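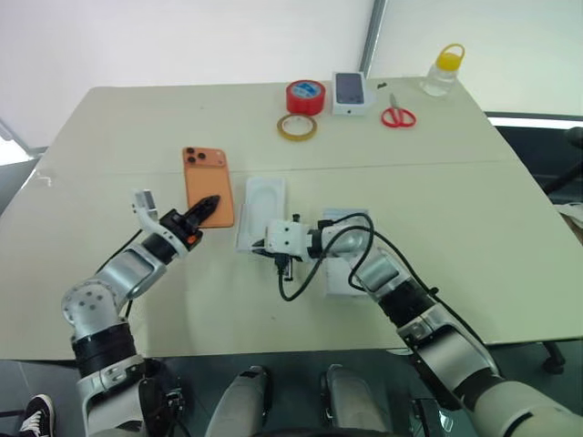

Questions I get about the Irkmont postcard swap

Hi! I'm the person behind the swap, and these are the things people write to me about most. If yours isn't covered, drop me a line and I'll get back to you (evenings are best, I'm usually at my inbox by 8 pm).

How do I join?

Fill in the sign-up form with your mailing address and how many cards you'd like to send each month. That's it! You can pick one, two or four. Please start small if you've never swapped before. I signed up for far too many in my first swap and spent a whole January writing cards at the kitchen counter until midnight.

What does it cost?

Joining is free. You pay for your own cards and stamps, and international postage adds up faster than you'd think, so there's a box on the form for "my own country only." Plenty of people tick it.

How many members are there?

As I write this, 233 active ones. Active means you've mailed something in the last three months. The swap started as me and my old roommate Behrouz Parsa trading ugly hotel postcards, and he still sends me the ugliest ones he can find. Last year the whole group mailed 1,245 cards, going by what people logged.

Do I have to write a lot?

Nope. A few lines is lovely. Tell your partner what you had for lunch, or what the weather's doing, or what book you gave up on. What I do ask is that you don't send a blank card with only an address on it. People get really disappointed by those.

Where do you buy your cards?

All over! Museum shops, thrift stores, the spinning rack at the drugstore. I bought a shoebox of 600 unused ones from Manolis Drakos when he closed his stationery shop, and I'm still working through it. Mostly harbors. A surprising number of donkeys.

Can I make my own?

Please do. Use heavy paper, because thin stuff comes out of the sorting machines looking chewed. I like a sheet that's at least 200 gsm. Skip glitter, buttons and anything lumpy, or put the card in an envelope.

What pen should I use?

On glossy cards, a fine permanent marker or a plain ballpoint. Gel pens smear on shiny stock, and I have the blue thumbs to prove it. Let the ink sit for a few minutes before you stack anything on top.

My card never showed up. What now?

Wait six weeks if it was coming from overseas, three if it wasn't. Then write to me with your partner's name and I'll check whether it was logged as sent. If it was, I'll mail you one myself from the shoebox (you may get a donkey).

Can I ask for a certain kind of card?

Yes, put it in your profile. Lighthouses, trains, food, maps, whatever you like. Your partner will try, but it's a wish and they may not have one.

Will other members see my address?

Only the people assigned to write to you that month. I don't post the list anywhere and I delete your address when you leave.

How do I take a break?

Email me before the 20th and I'll leave you out of the next round. You keep your spot.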